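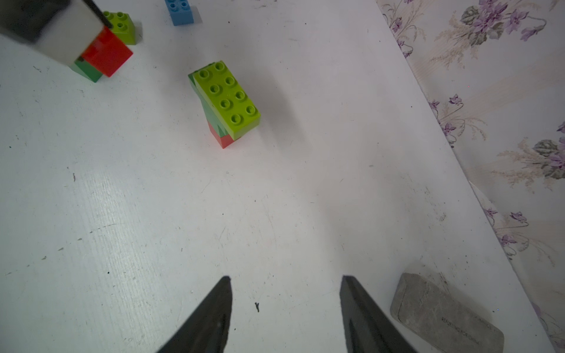
The bench cell from one wrist, bricks out.

Clean the Table Last

Most maintenance sheets for small two-arm cells begin with wiping things down. Ours did too, until September, when I moved cleaning to the bottom of the page. I think more shops should do the same.

Our cell at Rekberg is a plain setup: two arms, a white table, a camera at the wrist, and toy bricks for the stacking routine. The table is scuffed and always will be. Visitors see the scratches and the gray specks and assume the machine is neglected. I would sooner they looked at the fingertips.

Fingertips are where a cell like this goes bad. A pad wears down a little on one side, the grip pulls a brick a hair off square, and the next brick goes down on a crooked one. People then spend an afternoon in the software. We lost most of a shift that way at Jukby, with the same sort of arms, and the fix was a new pair of pads that took 10 minutes to fit.

So the first line on my sheet is to check the pads on both arms. The second is to jog each gripper open and closed 6 times and listen. After that come the cable runs and the board connectors, with the power off. Only then does anyone get a cloth.

The other thing I would defend is testing with both arms at the stack. Checking one arm at a time is faster, and the Lastent manual we started from does it that way. But the two have to agree on where the table is, and a tall stack shows a disagreement quickly.

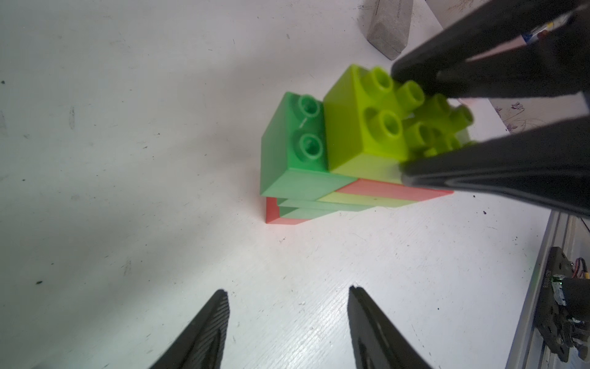 How often is enough

We do the full check every 90 hours of running. The old schedule was once every 1040, copied from a much larger machine, and it made no sense for soft pads that handle hard plastic all day.

Some people will say this is too much attention for a table of toy bricks. I don't agree. The check fits inside a coffee break, and the pads are the cheapest part we order.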